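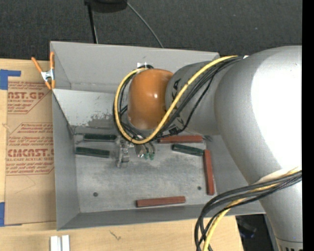

Arm over the sorting tray, green and reddish-brown blocks

Ticket 549 – Wilcombe bench, opened by Ebere Ojo

Hi all, me again! The arm pauses on the block sort whenever the cable loop swings low, and I have to clear the fault by hand. It did it 3 times before lunch. I tried a slower wrist speed (no change) and restarted the controller, fault 69 came straight back.

I used to sort these myself, and now I mostly babysit – I don't mind, but I can't go help on packing if it needs me every few minutes. Could someone from Flinico look at the cable routing? Leaving this open, I'm on the bench until 6.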